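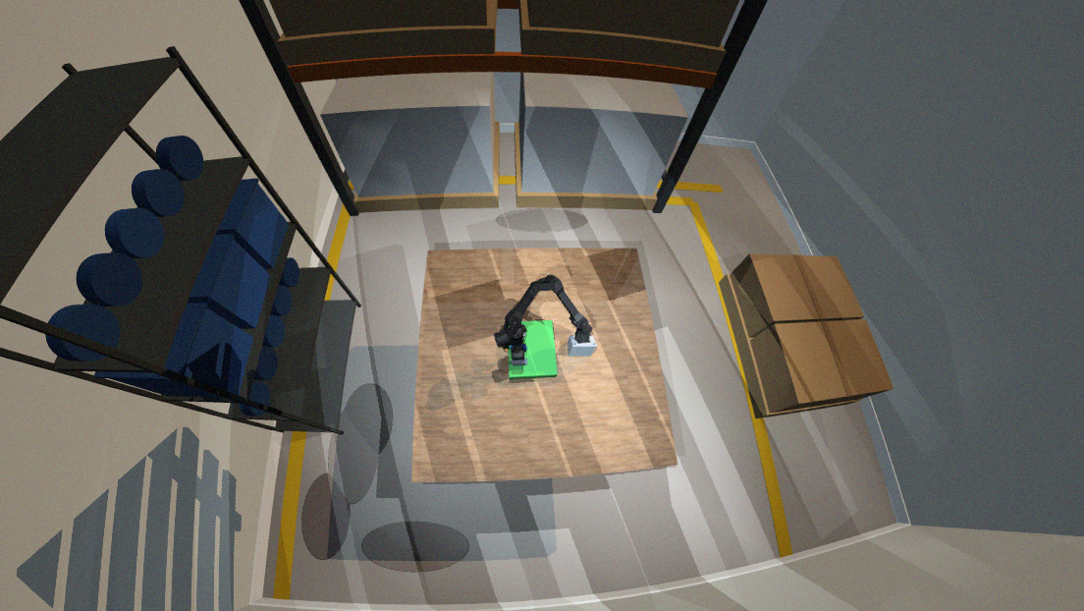 Storage Room scene, simulator view from above: arm on the wood-grain mat, green tray between gripper and base.

Wedora Classroom Arm Kit -- Simulation Edition

Product code: 1197
Supplied by: Hapeta Education
Suited to: robotics clubs, high school classes, competition teams

The Simulation Edition contains the Wedora arm model, the Storage Room scene and the exercise files for the Brirwood Pick and Place Challenge. No hardware is required. Programs written here run on the physical kit (sold separately) after calibration.

Scene contents
Articulated arm with gripper on a fixed base block. Flat green tray. Small graspable object. Background shelving, storage rack, boxes and cylinders. Background items are static and cannot be picked up.

Lighting
Shadows and light streaks on the mat and floor are part of the default setup. Teams using color detection should tune their thresholds with the default lighting on -- the challenge is scored that way. Flat lighting is available under Scene Options for early lessons.

Specifications
Control: joint angles or gripper target position
Time limit per run: 300 seconds
Maximum score per run: 1000 points
Scored runs per team: 2
License: one classroom, one school year

Exercises
Written by Corina Bachmann and Cameron Lowther for the robotics class at Wundovthorpe. The first set covers joint limits and homing. Later sets cover approach height, grasping and release over the tray. Teacher notes are included as a separate file.

Updates
The March release corrects a gripper contact error that let objects slip during fast moves. Saved programs do not need to be changed.

Club pricing and license transfers: contact Tayla McAlister, Hapeta Education.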